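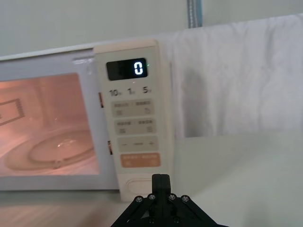 The light's on and the display's at 0. My kind of appliance.

So I finally did it, I moved the microwave! If you've been reading for a while you'll know the microwave has been my personal enemy ever since we got to the apartment in Clirnstead. It came with the place, and it lived on top of the fridge, which is fine if you are Cillian and six foot three, and not so fine if you are me and trying to get a full bowl of soup down from above your own eyebrows. I've worn a lot of soup.

The plan was always to put it on the table by the window. The trouble was that the table by the window had become the place where things went when we didn't want to decide about them. I gave myself a Saturday-ish sort of day (no plans, bad weather, big coffee) and cleared the lot. Takeout menus, a bag of batteries that may or may not be dead, the instructions for a tent we gave away in April, a jar of 47 buttons. Yes, I counted the buttons, that's the kind of day it was. They're going to my sister, who sews.

Then I cleaned the microwave, and oh boy. I'm not going to go into the state of the inside. What I will say is that a bowl of water with half a lemon in it, run for a few minutes and then left alone with the door shut, does most of the work for you. I'd read that a hundred times and never believed it. The turntable came out and went in the sink with hot water and dish soap, and the rest was just me with a cloth and a podcast. The buttons took longest. There's a crease around each one that holds on to crumbs like it's being paid to, and I ended up going around them with an old toothbrush (barely damp, please don't flood your control panel).

While I was down there at eye level with it, for the first time in my life, I noticed the time labels under the display. They go 10, 1, 5. I've been pressing those for two years by feel, from below, and I had no idea what order they were in. That explains the oatmeal. There's also a minus and a plus on one of the lower buttons, which I'd never used either, and now I'm adding a little bit of time here and there like somebody who has her life together.

My friend Duván Mamani came over that evening and his only comment was "you have a table?" He brought leftover rice and beans from his mom's, and we heated them up one plate at a time and ate standing at the counter. Old habits! The table still has room for two people if one of them doesn't mind an elbow near the vent, so next time we'll sit.

A few people asked in the comments about the top of the fridge. It's empty right now and I'm trying very hard to keep it that way. Cillian wants to put the big stockpot up there. I want a plant, one of those trailing ones that forgives you. We're still talking about it – I may buy the plant while he's at work.

Next up is the cabinet over the stove, where the spices live. I own three jars of cumin that I know of, and a tin with no label that smells a bit like Christmas and a bit like a garage. If anyone has a good way of storing spices that doesn't involve buying 30 matching jars, please tell me, I'm begging. I looked at the matching jars in that housewares place over in Vurnley and they're gorgeous, but I know myself and I'd fill four of them and then lose the lids.

Okay, my tea has gone cold while I typed this. Luckily I can reach the microwave now.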